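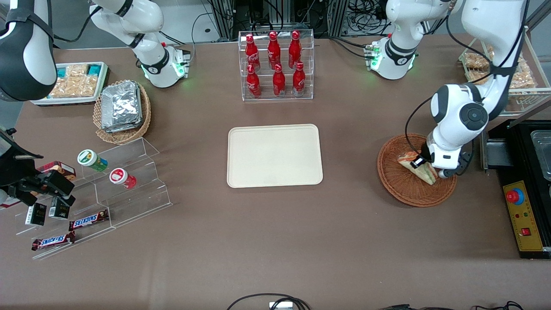

Tray Packing by Remote Demonstration: Progress Report to the Narkholm Fund

Period covered: start of the grant through January

Where we are

We now have 741 recorded demonstrations of the snack tray task, and we're thrilled with how the last couple of months have gone. Every one was made by an operator driving the two arms by remote control, with the left hand working the left arm and the right hand the right. The plan we sent you called for a single arm in the first stage. Moving to two early cost us some setup time, but operators took to it quickly, and the motions look far more natural than the one-armed ones we made in the fall.

The task

An order comes in, and the arms fill the tray in the middle of the table from the items around it. The sandwich basket is the left arm's job. The right arm works the stepped stand, where the candy bars and small boxes are. The bottle rack at the back can be reached by either arm, so we let the operator choose and log which one was used.

We have 16 order types so far. The short ones ask for a sandwich and a drink. The longest adds a candy bar and something from the wrapped snacks, and that's where we see the widest spread in how people work. Some operators move both arms at once from the start, others finish one side first. We're keeping both styles in the set for now and will tag them so they can be trained on separately.

What we learned about sandwiches

Sandwiches have been the hardest item by a wide margin, and also the most fun to work on! The bread gives under the fingers and the filling slides if the grip comes in too high. Our best operators go in low at the edge of the bread, close slowly, and tilt a little before lifting over the rim of the basket. We wrote that up as a one-page guide, and new operators now practice 15 lifts before they record anything.

We also slowed the left gripper's closing speed for this item only. Of the demonstrations recorded after that change, 221 include a sandwich, and these are the ones we plan to train on first. Earlier sandwich recordings stay in storage. They may still be useful as examples of recovery after a bad grip.

Software

The Mundo control package is in daily use. Delay between the operator's hand and the arm is low enough that people stopped mentioning it, though fast wrist turns still lag. Tawhiri, our replay and labeling tool, can now step through both arms' motion side by side — a small thing, but it has cut review time a lot.

Problems still open

Cables near the front of the table need a better route. Bottles on the rear tier of the rack call for a long reach, and the elbow sometimes ends up in an awkward pose on the way back. We'd like to try the rack a little closer before changing anything in the control settings.

Next steps

First training run on the sandwich subset, then on full orders.
A second table at the Nirkby site, same layout, so we can check how well the recordings carry over.
Foil containers added to the order list once the grip guide for them is written.

Spending is in line with the budget and we're not asking for changes this period. We'd be glad to set up a remote driving session for anyone at the fund who wants to try the controls.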